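Skeseo reorganises cable packing at Desodville works

Changes to the way wiring sets are stored and passed between work areas have been introduced at the Skeseo works in Desodville, the company has announced. The new arrangement covers the small cable bundles supplied to Femside for final fitting and has been in use on the main floor since December.

Under the previous system, bundles were delivered to the benches in open bags and sorted by hand at the start of each shift. Assembly staff had reported that connectors caught on neighbouring wires and that time was lost in separating them. A review of the packing area, carried out over 16 working days, recommended that each bundle should have its own place from the moment it leaves the winding section.
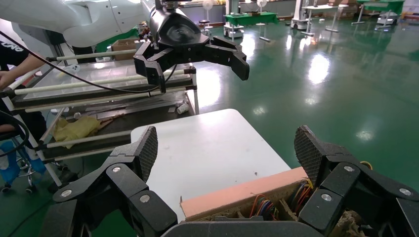
The review also considered the condition of the packing stations themselves. Pipe racks have been placed beside the tables so that trays can be reached without staff having to turn or bend, and shelving has been moved closer to the point of use. Offcuts and used packing material are now cleared at the end of every shift, where previously this was done once a week.

Bundles are received in cardboard boxes fitted with dividers. They are then transferred to clear plastic trays with separate compartments, in which they travel to the next stage. The company stated that the boxes have been kept for incoming goods on grounds of cost, and that they will continue to be returned to the supplier, Theodorakopoulos, for as long as they remain fit for use. Boxes with badly worn dividers are to be set aside and recycled.

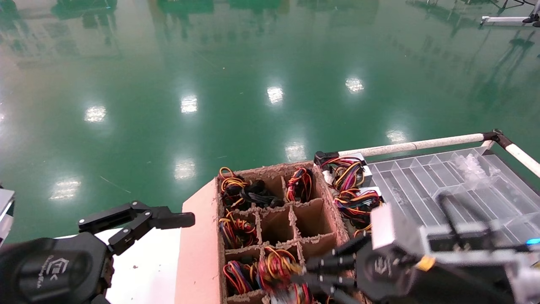 Work on the building was completed before the new stations were brought into service. The floor of the hall was recoated in green and the walkways were widened to allow trolleys to pass one another safely. Access to the hall was restricted for 4 days while the coating cured, and during this period packing was carried out in the adjoining store.

Femside, which receives the finished trays, has welcomed the change. In a written statement the firm said that deliveries could now be checked at a glance on arrival and that an incomplete tray was easily identified before it reached the fitting line. The two companies have agreed a common method of placing the bundles, with each one coiled and laid in a single compartment.
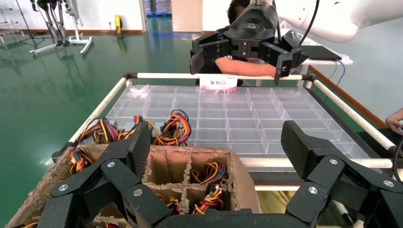

A total of 60 trays are in circulation between the two sites. Trays are washed on return and inspected for cracks before being put back on the racks. Skeseo has confirmed that replacements will be ordered in the same pattern, so that existing racks need not be altered.

Written instructions have been issued to all packing staff, and short training sessions are being held on Wednesday afternoons until every shift has attended. Employees who have not yet taken part are asked to agree a place with their shift office.

The arrangement will be reviewed after 2 months. Subject to the findings, Skeseo intends to extend it to the longer cable sets, which are at present packed in a separate part of the works.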